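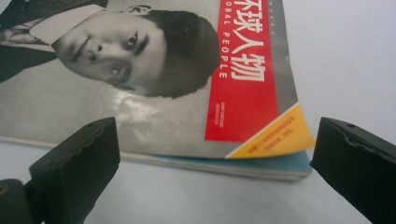

Lasmont, the complete first series, DVD box (2 discs)

I bought this box after my sister-in-law lent me the second series by mistake and I understood almost nothing of it. So I went back to the beginning, as one should, and I have now watched all 6 episodes two times, once with the subtitles and once without.

For those who do not know it, Lasmont is a crime series which takes place in a small harbour town of the same name. A customs officer is found dead in a cold store, and the inspector who is sent from the city, Chornovol, has grown up in the town and does not want to be there. It sounds like many other series, I know. The difference is that the story takes its time. In the first episode there is a conversation in a bakery that lasts nearly ten minutes, and only in episode 5 did I notice what was said in it. When I watched again I was a little ashamed that I had missed it.

The acting is very good, above all from Chornovol and from the old woman who runs the ferry office. I was less happy with the young journalist. She asks all the questions that the viewer is already asking, and I had the feeling that the writers did not trust us enough. Episode 4 is also weak. It is mostly spent on a family quarrel which is then forgotten, and it could have been twenty minutes shorter.

Now about the box itself. The picture is clean, but the night scenes are really dark and I had to close the curtains to follow the chase on the pier. The sound is uneven. Voices are low and the music is loud, so keep the remote control near you. There is no option to make this better in the menu, at least I have not found one.

The English subtitles are complete and they include the parts in dialect, which was important for me. They are white with a thin black edge and are easy to read. On disc 1 they come a bit late in episode 2, perhaps one second, and after that they are correct again.

The extras are on the second disc. There is a film about the making of the series, and it is worth your evening, especially the part where they build the cold store inside a former school gymnasium. There is also a commentary on the last episode and some deleted scenes without any explanation. Please do not open the extras menu before you have finished, as the picture behind it gives away who is arrested!

The case is made of thin plastic and one of the small teeth that hold the disc was broken when I opened it. I ordered from Medberg and they sent me a new case after 5 days, without a disc, so I changed it myself.

I give four stars out of five. If you liked Paltport, you will find the same slow manner here, but with less rain and a better ending. The second series I will start again from the beginning next week.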